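About Jomidcombe Books

We publish science fiction, fantasy and the odd story that won't sit still long enough to be called either. Jomidcombe Books started as a photocopied newsletter passed around a reading group, grew into a magazine, and then grew into the small press you've found today. We still think of ourselves as readers first, and we still get ridiculously excited when the mail comes.

Our founder and editor is Kaiwen Gu, who fell for the genre at the age of ten thanks to a box of battered paperbacks from a yard sale (half of them were missing their covers, and one was missing its last chapter - the search for that last chapter took years and explains a lot about the rest of Kaiwen's career). Kaiwen reads every manuscript that makes it to our second round and writes the introduction to every anthology. The introductions keep getting longer. We have stopped trying to prevent this.

What we publish

Our best-known line is the Skuvance anthologies, one fat volume a year, out every December. Each one gathers 16 new stories from writers all over the world, and we always hold a few of those spots for people who have never sold a story before. There's no theme. We tried a theme once, for the third volume, and got so many stories about lighthouses that Kaiwen asked us never to do it again.

Brorken is our novella line. We love novellas! They're long enough to build a whole world and short enough to finish on a train ride, and for years it was hard to find a publisher who would touch them. Brorken books are slim, they fit in a coat pocket, and they run from generation ships and haunted canals to a very gentle murder mystery set in a colony of beekeepers on one of Saturn's moons.

Then there's Oddsson, the baby of the family, where we bring lost and out-of-print novels back into the world. Finding the rights holders can take longer than the author took to write the book, but opening a carton of something that hasn't been on a shelf in decades is a feeling we'd recommend to anyone.
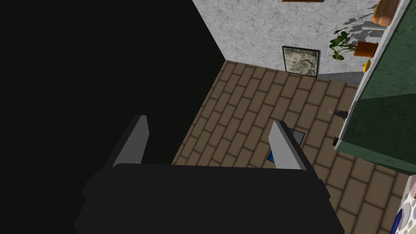 Gray fingers over an open floor, computer rendering.

All together we've put out 114 titles, counting the chapbooks, and we keep as many of them in print as we can. If a book you want is listed as unavailable, write to us anyway, as there's often a copy or two hiding in the stockroom.

How we work

We're a small team and we do most things ourselves, from editing and typesetting to packing your orders. First print runs are usually around 1,000 copies. That's tiny by the standards of the big houses, and it means we can take a chance on a strange, lovely book that a bigger company would have to pass on. Every author gets a real line edit, a say in the cover and a contract written in plain English. Translators get their names on the front, right under the author's.

We read submissions twice a year. Short stories should be sent through the form on our submissions page, and novellas should come with a one-page synopsis that gives away the ending (yes, really, please give away the ending). We try to answer everyone, and when a story gets close we'll tell you so and say what we liked about it. Some of our favorite regulars were turned down by us two or three times before we said yes.

Come and say hello

Our reading room is open to visitors most afternoons. It has 20 chairs, no two of them alike, and a shelf of review copies you're welcome to browse for as long as you like. We hold a launch party for every Skuvance volume, with readings, cake and a long signing line, and you don't need an invitation. If you teach a class or run a book club and would like one of our authors to drop in, ask us - they nearly always say yes.

Booksellers and librarians can find trade terms on the ordering page. For everything else, including arguments about which Brorken book is the best one, use the contact form and one of us will write back.

Page last updated 03/11/2024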